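# Teaching a task by hand: a talk with Telma Montecinos

When I arrive at the robotics club, Telma Montecinos is already at the table and asks me to wait until the take is finished. She is in the second year of her studies and leads a student project called Womosero. The club has existed for longer than that, but this is the first time it tries to teach a machine from the movements of people.

The idea is simple to tell. The students don't steer a robot with a joystick. They take a gripper in each hand and do the household task themselves, and what is recorded goes to a program which should later move two robot arms in the same way.

"In the first month we thought it will be like playing," Telma says. "Then we looked at our recordings and we saw that every person has a different style. Gorazd goes straight to the object. I make a small curve before I close, always, and I didn't know this about myself."

The club meets in the evening, after lectures, and a session lasts until somebody's wrists are sore. Since February they have kept 648 takes and thrown away many more. A take goes in the bin if the person hesitates too long, or if someone talks to them and they turn their head.

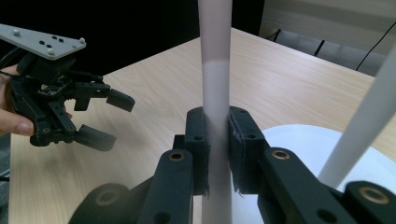

How long does a new member practise before the takes are kept?

Usually two evenings. Telma lets them do 30 takes which are not saved, and she doesn't correct much during this time. "If I correct, they become stiff," she explains. "It is better they find their own way to squeeze. After this we look together at the screen and they see it themselves."

I am allowed to try, and I'm surprised how strange it feels. My own fingers know when they touch something, but the fingers of the gripper tell me very little. I have to trust my eyes. Gorazd Kelmendi, who built most of the club's earlier machines, tells me I am squeezing as if I would hang from a cliff.

He was against the project in the beginning. The club had always gone to the line-following contest in Cullgate, and he was afraid that there would be no hours left for it. "I still miss the wheels a little," he admits. "But with a wheel you have maybe two things that can be wrong. With a hand there are so many that you learn something each evening, even when the evening was bad."

We speak then about which objects are good for learning. Telma prefers kitchen things — they are cheap, they have different shapes and the whole club has used them since childhood. A long handle is more difficult than it looks. When you hold it too near to one end, it wants to turn between the fingers, and you must decide if you let go and begin again.

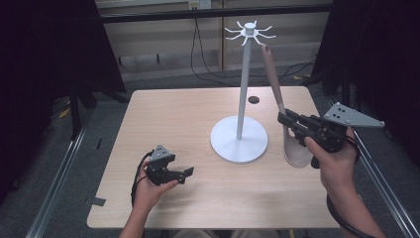 Ximena Valdovinos would like to have fewer objects and many more takes of each one, and she has said so at almost every meeting since the project began. In her opinion a program that has seen one spoon up to 22 times has seen nothing yet.

Telma doesn't agree completely. She wants variety first, and she is ready to accept that the early results will be poor. The two of them have made a compromise: every second session belongs to Ximena's plan, and the colour of the folder shows whose session it was.

The next step is the student showcase at Pereyra, where the arms should do a short task before an audience. I ask Telma if she is nervous. She thinks about it for a while.

"For the arms, no. They do what they do. I'm nervous for my talk, it must be ten minutes and now it's nineteen." Then she looks at the clock, gives Gorazd a sign and asks him to start the next take.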